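Club Diary: June

The close season began with the pitch inspection, carried out at nine in the morning with the ground contractor, Fostov. The playing surface at Frimpong Park was found to be in fair condition for the time of year. The goalmouth at the railway end has suffered most and will be stripped and reseeded. The center circle needs only light work. No team, first or junior, will be allowed on the grass until the contractor has signed it off, and this includes informal kickabouts by members.

Attendance figures for the season have now been settled. Total attendance at home league matches was 3,185, and the best single gate was 363, for the spring fixture against Zuden. The match itself ended in a 2-2 draw, after the home side had led twice. The gate was helped by the clear weather and by the fact that Zuden still had a chance of promotion that afternoon. They missed it on goal difference the following month.

The league has confirmed that our division will keep its present size. Pondeo come up in place of the side relegated, and we have not met them in a competitive match before. Their ground has a narrow pitch with a marked slope toward one corner, and the coaching staff have asked to see it before the fixture is played. A request has been sent to their secretary. No reply had been received at the time of writing. 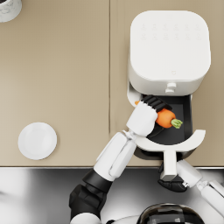 Preseason training will start on the upper field and move to the main pitch when it is released. Players are expected to report fit. The program sent to them covers running, rest and diet, and the diet pages have been rewritten after complaints that last year's version was hard to follow and dull to eat. The new pages keep to plain food that can be made at home after an evening session: chicken, rice, eggs, and vegetables done in an air fryer, carrots among them. Players who have particular needs should speak to the physiotherapist before the first session. Fitness testing will be held in the opening week and repeated before the first friendly.

Three friendlies have been agreed, two at home and one away. Admission to the home games will be free for season ticket holders. The first 100 season tickets have been set aside at last year's price for those renewing, and they may be collected from the clubhouse on training evenings between six and eight. Seats in the covered stand will be held for existing holders until the end of the month.

The away kit for the new season is still under discussion. The current yellow shirt clashes with that of Pondeo, and the league requires a third color to be registered before the fixture list is issued. Samples in dark green and in white have been requested from the supplier.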